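How to run a home chore benchmark on a two-arm bench robot

This page covers a repeatable way to find out whether a tabletop machine can do a household chore yet, and how much help it needs. It assumes you already have two arms that run, cameras that stream, and a way to record joint positions. It does not cover calibration or training.

Pick the chore first

Choose something a person does without thinking and that ends in a state you can check from a still. Picking up toys and hanging up small items are both good. Wiping is poor, as two people will not agree on when a surface is clean. Folding is poor for the same reason, plus cloth never starts in the same shape.

The walkthrough uses "pick up the plush toy and put it away." In the Midora task list it is tagged as easy. It is easy for a child of three. For a parallel gripper it is medium at best, for reasons covered under grasping.

Write down the finish condition

One sentence, before the first trial. Ours reads: the toy is fully inside the storage area, no part of it touches the floor, and both grippers are open and clear. Leave out the last clause and you will score runs in which the arm never lets go.

Set the start pose

Put the toy down by hand. Do not square it up with the walls. Houses do not do that, and a policy that has only seen neat placements will fail on the first one that is not. Vary the direction of the head and keep a log of it. Leave other things on the floor where they are, provided they stay put for the whole block of trials.

Check the wrist view before each block. The toy should be visible from the hover pose with the fingers open.
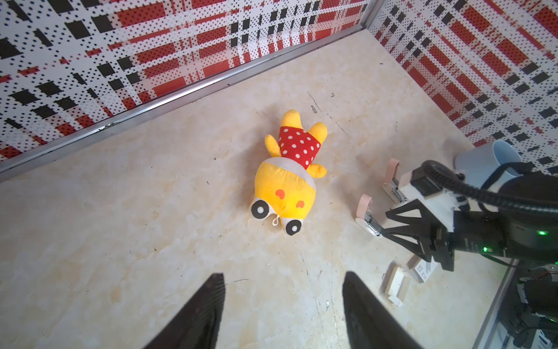 Wrist view, fingers open, toy on its back with the second gripper at right.

Grasping soft objects

1. Approach from above with both fingers open wider than the part you mean to hold. Limbs are narrow and tempting, but a limb grasp lets the body swing.

2. Aim for the torso. Close until the motor current rises, then stop. Do not close to a fixed width. Stuffing compresses by a different amount on each try, and a fixed width gives you either a drop or a stalled motor.

3. Lift a short distance and hold for 2 seconds. If the toy slips during the hold, score the grasp as failed even if the arm recovers later.

4. Use the second arm only if the first cannot reach. Two-arm handoffs look good on video and cost a lot of time.

Set the time limit at four times what a person needs with one hand. Anything slower is of research interest, but it is not doing the chore.

Scoring

Use three marks: done, done with help, not done. Help means any touch by a person after the start, including nudging the toy back into reach. We logged 500 trials under these rules at the Istville bench. 434 were marked done. That sounds close to solved until you move the bench lights or swap the toy, so report the conditions along with the number. In our case the toy, the walls and the floor were the same throughout.

Do not pool blocks with different objects. Cups and plush toys fail in different ways – a cup tips or rolls, a toy folds and drags – and an average of the two tells you nothing.

Resetting between trials

Send both arms home, cut torque if your controller requires it, then reach in. Check the overhead view for anything that has moved since the block began. A bumped cup counts as a side effect and goes in its own column. We use the overhead view for judging the finish as well, as the wrist view is usually blocked by whatever it is holding. 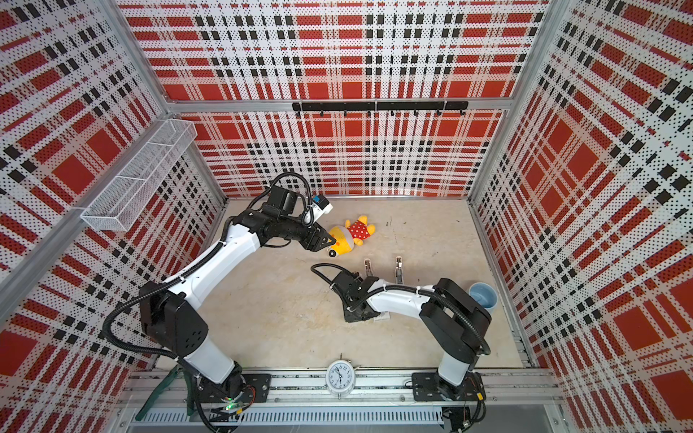
Yaneth Rivadeneyra wrote in to disagree with the scoring: "Your help column is where the whole answer is. I ran the Ayala version of this for a month, and the done rate looked fine, but I was standing there every minute of it. If I have to reset the floor, I could have picked up the toy. Log the person's minutes too."

That is a fair point, and the log sheet now has a column for operator minutes. Start the clock when the person walks up to the bench and stop it when they walk away. Reset time counts. Reboots count.

Known problems

Amix log files stop writing at 3000 lines without a warning. Split long blocks before you reach that.

Current thresholds drift as motors warm up. Run a few throwaway grasps first and leave them out of the count.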